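Burnon housing association opens shared laundry for Clokton tenants

Tenants on the Clokton estate in Irkport now have the use of a shared laundry on the ground floor of Fekete House. The laundry opened to residents in November and is run by Burnon Housing Association, which owns and manages 801 homes in the town.

The association approved the scheme after a survey of tenants earlier in the year. Of the 789 households that replied, 300 said that they either had no washing machine at home or could not afford to repair the one they had. Many of those households live in the older flats at the north end of the estate, where the kitchens were built without plumbing for a machine.

Use of the laundry is included in the rent for the first year. Tenants bring their own detergent. The association will review the arrangement before setting any charge, and tenants will be consulted by letter. 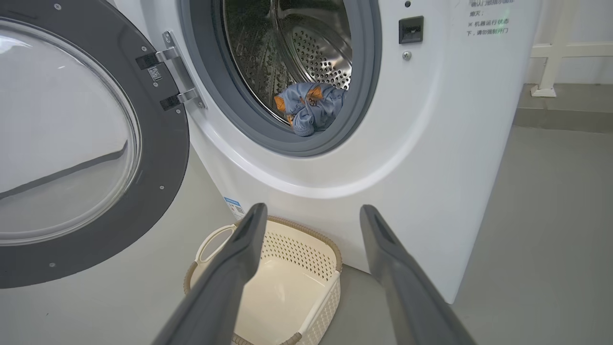 Who may use the laundry?

Any person named on a Burnon tenancy agreement at Clokton may book a place, and a carer or relative may attend on a tenant's behalf if the estate office has been told beforehand. Leaseholders and private tenants on the estate are not covered at present.

Booking and opening hours

The laundry is open from 7am to 9pm. Places are booked in two-hour periods at the estate office or by telephone, and each household may hold two bookings a week. A tenant who is more than 18 minutes late may find that the place has been given to the next household on the waiting list. Bookings can be cancelled without penalty up to noon on the day before.

Tenants with a medical need for more frequent washing may apply for extra periods. A short form is available from the office, and no doctor's letter is required. Applications are normally answered within five working days.

Users are asked to check pockets before loading, to wash children's nightwear and other small items in a net bag where they have one, and to empty the drum fully at the end of the booking. Items left behind will be kept at the office for four weeks.
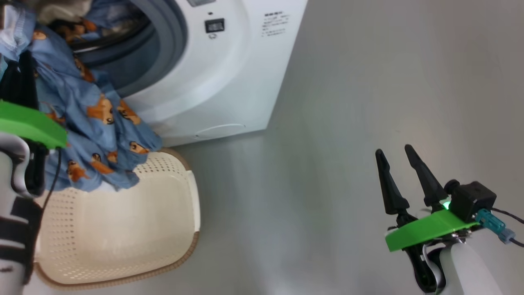
Effect on neighbouring flats

Residents of Fekete House raised the question of noise when the plans were first shown. The association has agreed that no wash may be started after 8pm. Staff will keep a record of complaints during the first six months and will report the findings to the Clokton residents' meeting.

Drying remains a concern for some households. The outdoor lines behind Fekete House have been restrung and are open to all tenants during daylight. Washing should not be hung in the stairwells, which must be kept clear as fire escape routes. Advice on drying clothes indoors without causing damp can be obtained from the estate office.

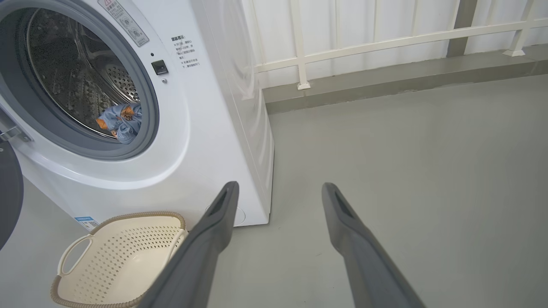 Further information

Printed copies of the laundry rules are available from the estate office in large type and in several languages. Faults should be reported to the Burnon repairs line, which is answered at all hours. Tenants on the association's other estates in Irkport who would like a similar service are invited to write to the housing services team before the end of January.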